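Week 4: Religious minorities in port towns

Narnberg had three places of worship inside its walls and a fourth by the harbour. The harbour chapel served foreign merchants, who could pray there but could not ring a bell or hold processions. Jewish families lived in the streets behind the fish market and paid a separate tax each December.

The town register lists 3309 households. Of these, 81 are marked as belonging to another faith. Converts are entered under their new names only — a problem when tracing families.

Reading: Ebihara, chapter 2; Gál, pages 13 to 20.

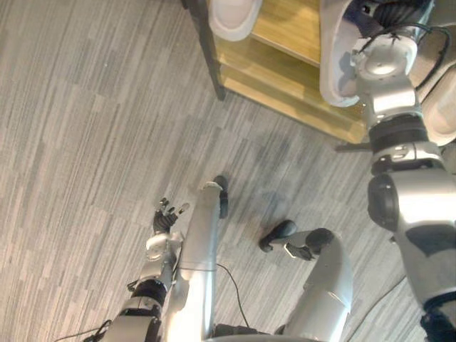 Striped grey carpet and a low wooden cabinet.

For the seminar, write 400 words on one question:
Why did the council tolerate the harbour chapel?
Who gained from the separate tax?

Hand in to Kaede Murakami before Sunday.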